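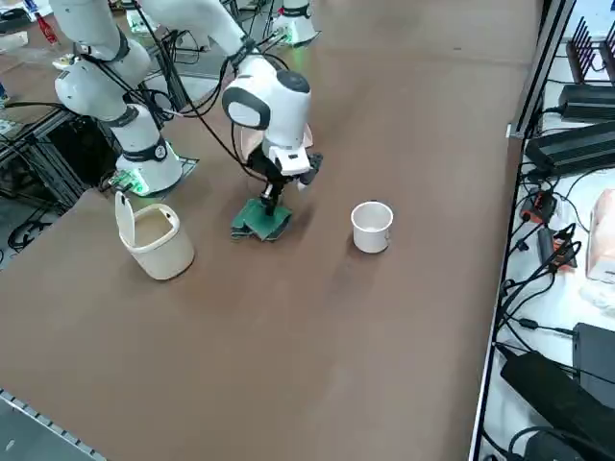
Bond fund vs holding the bonds myself – what am I missing?

Halina Kwiatkowski

Have a bond fund through Kerr, bought when rates were lower, and it's down. My brother in law says just buy individual bonds and hold to maturity, then you cant lose. Looking at a Trarnomville water bond, the 38 thousand I'd move is most of my fixed income. Selling the fund locks in a loss tho. Would do it by Friday if it makes sense. Taxable account, not an IRA.

Athina Balaskas

Your brother in law is half right. If you hold a single bond to the end and the issuer pays, you get face value back. Price still drops in the meantime when rates go up, you just don't look at it. The fund drops the same way, but its old bonds mature and get replaced with ones paying more, so the yield catches up over time.

Bigger problem is putting nearly all of it in one town's water bond. A fund holds hundreds. Also check the call date – a lot of munis can be called early, and then you're reinvesting at whatever rates are then. And ask what the markup is. Small buyers get worse prices, sometimes a lot worse.

On the loss: taxable account, so you can use it against gains, and some against regular income. Don't buy the same fund back within 30 days or you lose that (wash sale). Look up the duration of your fund. If it's 6 years and you need the money in 2, that's the real mismatch, and a short term fund or treasuries would fix it.

When do you need the money?

wevari_40

Just sell it. I dumped mine in February and went all CDs, sleep fine. Bond funds are a scam imo

Halina Kwiatkowski

Thanks Athina. Need it in maybe four years, for a roof and some other stuff. Didn't know about the call thing – it's callable after three. Going to look at treasuries first.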